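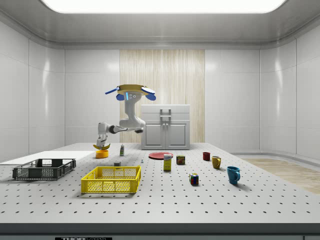 Figure 3. Robot arm holding a banana over a round bowl.

I went into this part of the study thinking people buy a wall plaque for the words on it. We had 1,155 listings from the Plornley online gift shop, and I read every one (my eyes have nearly forgiven me!). Most buyers left a note with the order, and the notes were far more about where the thing would hang than what it said.
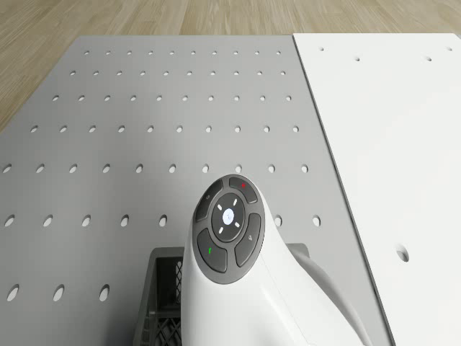 3.2 Where the plaques end up

Hallways came first, then kitchens, then the downstairs loo, which made me laugh. I'd coded 44 notes as "other" before I saw that most of them meant a child's bedroom door, so I went back and did them again. 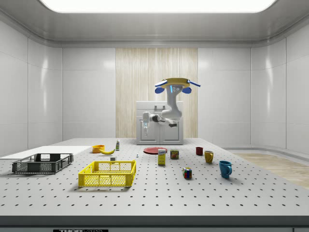
Colour was harder to pin down. Shoppers in the Divport group kept asking for something that would "go with the wood", and they hardly ever said which wood. A pale, streaky panel like the one behind the grey cabinet in the room shown just before this paragraph would count as light wood in my coding, and I put pine and beech under the same label. Two listings were too vague even for that and I left them out.
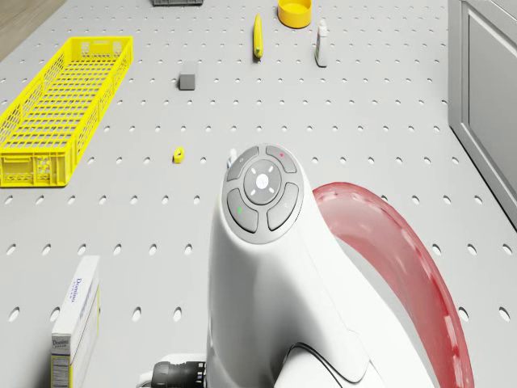

According to Moncrieff, who read an early draft, I was making too much of colour, and price would explain most of it once the sale weeks in April were taken out. Fair point, so I took them out and ran the whole lot again in Netusura. The pull towards light wood got a bit weaker but it was still there, mostly among people buying for themselves.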